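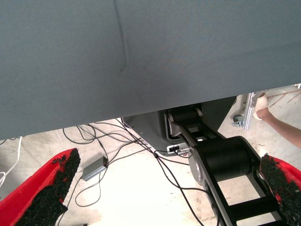 Re: Fog signal building at Ross Point - what's left to see?

From: Albertina Henriques
Date: 12 May 2019

Hi all,

I'm going to quote the message I'm answering, as it went out a while back and some of you have joined since then.

> We're driving up the coast in September and plan to stop at the Ross Point
> light. The guidebook we have gives it one line and says the tower is
> "closed, view from road." Can anyone tell me if you can walk out to it?
> And is the fog signal building still standing? I've seen an old postcard
> that shows a brick building with two horns on the lake side, but a newer
> photo I found shows only the tower and a shed. We also hope to get to
> Canduvach if the boat is running. My wife gets seasick so the shorter the
> crossing the better.

Well, I was just up there and I have good news and some not so good news!

First, yes, you can walk out. The guidebook is old. The road used to be gated where it leaves the county highway, and you really did have to stand at the gate and squint. The gate is still there but it's been left open every time I've gone, and there's a gravel lot past it with room for a few cars. From the lot it's an easy path through cedars, then a stretch of bare rock that gets slick. Wear real shoes. I went in sandals the first time and did a good part of it sitting down.

The tower is stone up to the gallery, painted white, and the paint is in sad shape on the lake side. You can walk all the way around it, but you can't go in. The door has a steel plate over it. If you stand on the little rise to the north you get the best picture, with the lantern room against the water and no power line. Morning is better. In the afternoon you're shooting straight into the sun from there and everything comes out black (ask me how I know).

Now the fog signal building. The shed in your newer photo is what remains of it, believe it or not. The brick part came down years ago after the roof went, and the shed was the lean-to on the back where they kept the fuel. The horns are gone from the site. But the foundation is all there, and if you push through the juniper you can find the two concrete pads where the compressors sat, with the bolts still sticking up. I spent a happy hour poking at those while my sister read in the car. There's also a short run of iron rail going down toward the old landing, which I think was for hauling coal up from the boat. I'd love to hear from anybody who has a plan of the station, because I can't make the rail line up with the dock in the postcard. The dock looks to be on the wrong side of the point!

The keeper's house is a double, two stories, with a porch on each end. It's privately owned and lived in for part of the summer, so please stay on the path there. The owners have been very nice about people going by and I'd hate for that to change. The barn across the yard is original too, by the way, and it has the same trim in the gable as the house.

About Canduvach. There are two boats that go. The bigger one is the Tevano, which leaves from the town harbor and carries 80 people. It makes a whole afternoon of it, going around both islands and past the light on the way home, and it doesn't land. The smaller one is run by the Romo family out of the marina, and that one does land if the swell lets them. It's $50 a person, cash or check. The crossing is shorter too, so that would be my pick for your wife. But it's a small open boat and it does bounce, so I'd have her sit in the stern and look at the horizon. Call the night before, as they don't go at all if there's wind out of the west.

If you do land, the tower at Canduvach is open, or it was when I went. You climb 100 steps by their count and then a ladder through the hatch. The view is worth it. The lens was taken out in 2000 and there's a plastic beacon out on the gallery rail now, solar, not much to look at. The lantern room itself is lovely though, all the old brass vents still in place, and you can see the pedestal. I've heard two stories about where the lens went. One is that it's in a crate at the county museum and the other is that it's on loan to a school somewhere downstate. I asked at the museum desk and the young man had never heard of it, but he took my number and said he'd ask - no call so far.

One more thing on Ross Point. There's no restroom and no water out there, and the store at the highway turnoff keeps short hours once the summer people leave. In September I'd fill up on gas and sandwiches in town before you head out. The bakery next to the post office does a good pasty, and they'll heat it for you.

Does anybody else on the list have pictures of the fog signal building before it came down? I'd be glad to scan prints and send them right back.

Have a wonderful trip, and please post when you get home!

Albertina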